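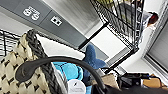
## 4. Label Reformulation and Repeat Purchase in Packaged Breakfast Cereals

### 4.1 Setting and data

The analysis uses household purchase records from Akport, a regional grocery chain that adopted a front-of-pack sugar label in October. The label was applied first to store-brand cereals and then extended to the products of two outside suppliers, Handerico and Brostico. Both suppliers had announced recipe changes before the label took effect, but only Handerico had changed its recipes by the time the label appeared on shelves. Brostico kept its original recipes through the end of the study period. The difference in timing lets us separate the response to the label from the response to the new recipe.

The sample consists of 743 households that held a loyalty card for the full period and bought breakfast cereal at least once in the baseline phase. Households whose cards showed purchases in more than one store region were dropped before this count was taken. Product-level data cover 76 cereal items. Items sold only in single-serving cups were excluded, as were seasonal packs and items with no purchases in the baseline phase.

### 4.2 Outcome measures

The main outcome is repeat purchase, defined as a second purchase of the same item within nine weeks of the first. We chose this window before looking at the post-label data. A shorter window would miss households that buy large boxes, and a longer one would run into the holiday promotions. The second outcome is the sugar content of the purchased cereal in grams per 100 g, weighted by pack size.

Package sizes required some cleaning. Brostico reduced the net weight of several boxes without changing the product code, so weights for that supplier were taken from the store's receiving records instead of the item master file. The correction was coded by Dinesh Dhillon and applied to both phases.

### 4.3 Model

Repeat purchase is modeled with a logistic regression that includes household and item fixed effects. The variables of interest are an indicator for the presence of the label, an indicator for the reformulated recipe, and their interaction. Shelf price and promotion status enter as controls. Standard errors are clustered by household. Items that never varied in the outcome drop out of the estimation, and these are listed in the appendix.

![Figure 2](figures/repeat_purchase.svg)

**Figure 2.** Estimated probability of repeat purchase by supplier, before and after the label. Bars show 95% confidence intervals.

### 4.4 Results

Figure 2 plots the estimates by supplier. Repeat purchase of Brostico items fell after the label was introduced, with the decline concentrated in products in the highest sugar band. For Handerico, the change was small and its confidence interval includes zero. Estimates for store-brand items lie between the two. The weighted sugar content of purchases declined for all three groups, although for Handerico most of the decline came from the recipe change itself and would have occurred with no shift in household choices.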